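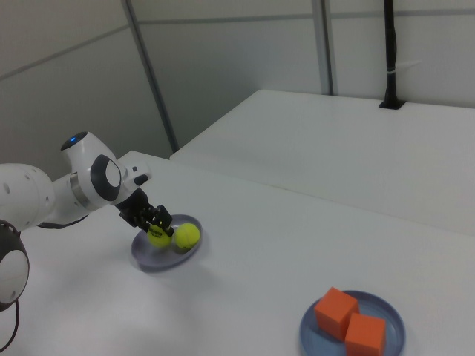
Anyone who files a tennis ball under "round, misc." should be made to sort the whole box again, Drakside wrote in the comments on the first release, and the point was taken. Tennis balls now have their own label.

Tomar Sorted Things, data card
Last edited 2026-05-17

What's in it
Small household and playroom objects put on plates by kind. Balls go with balls, foam cubes go with foam cubes. There are 1,420 pictures in 65 groups, one group per table setting.

Labels
ball_tennis – the fuzzy ones. Lettering on the ball doesn't change the label, however proud the ball is of it.
cube_foam – any color. A cube on its corner is still a cube.
plate – a shallow round dish with a rim. We argued over "saucer" through most of January and plate won.
color – our word for it, typed by hand. One plate may be "blue-gray" in one row and "lavender" in the next. Merge them if you like. We tried and fell out over it.

Splits
448 pictures are held back for testing. The rest are for training. Groups are never divided between the two.

Known problems
4 groups have the plate color missing. Touching objects get separate labels, but the outlines between them are generous. Orange cubes were sometimes tagged red by people working late – fixes are welcome.

Not included
Weights, prices, bounce. Please stop asking about bounce.

Credit
Sorting rules by Prokari, label checks by Ivier. Send corrections with the group number and the row, and leave the saucer question alone.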